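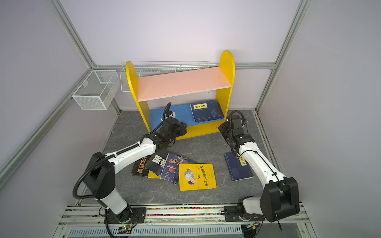 Robotics & Research

On a Sunday evening in March, when most of Jeltville is thinking about supper, Sarita Shukla is usually still thinking about paperbacks. She has spent the better part of two years at the Fovdale lab on a chore most of us do half asleep, putting books on a shelf, and she will happily tell you, over a very large mug of tea, why it has kept her there so long.

"A book is a sneaky thing," she says. "It's flat, it's slippery, it bends, and it's nearly always lying on top of another book."

For years the usual way to teach a robot arm was to have a person steer it through the job again and again, then let a computer program learn to copy what the person did. It works nicely as long as everything starts out where it should. Trouble comes when the arm drifts a little, ends up somewhere no one ever showed it, and has no idea how to get back. Shukla and her colleague Dougal Geddes wondered what would happen if they spent some of their teaching time on precisely those awkward spots.

Their method, which they call Koster (after a bookshop Geddes loved as a student, long since turned into a shoe store), is simple enough to explain to a neighbor, and I have tried it on mine. The robot, which has two arms and a small bookshelf to fill, is first taught with 1,000 ordinary demonstrations. Then it is set loose, and a person watches. The moment an arm starts to go wrong, the person takes over, steers it out of trouble and hands back control. Those little rescues, most of them no longer than 8 seconds, go into a second pile of lessons, and the program studies both piles together.

The second pile came to just 300 rescues, and to be fair to the older approach the pair also trained a rival version on 2,000 ordinary demonstrations, with no rescues at all. Koster shelved more books, and the gap was widest when the books began in an overlapping heap. Geddes admits he ran the whole comparison again before he told anyone, and then went for a long walk.

There are things it still can't do. Thin books sliding under thick ones give it fits, and it hasn't learned to care which way up a cover goes - a failing that bothers Shukla, whose mother was a librarian, a good deal more than it bothers Geddes. The method also leans on a patient person who can spot trouble early, and the two of them don't always agree on when that is. Geddes jumps in quickly. Shukla likes to wait and see, and her rescues tend to be longer and messier. They suspect the messy ones may be teaching the robot more, but they haven't tested that properly yet.

A small company called Stornix, which builds sorting equipment for libraries, has asked to try Koster on returned books, and the pair are working out what that would take. In the meantime there is another round of rescues to record, and Shukla has asked her mother to come in and take a turn at the controls.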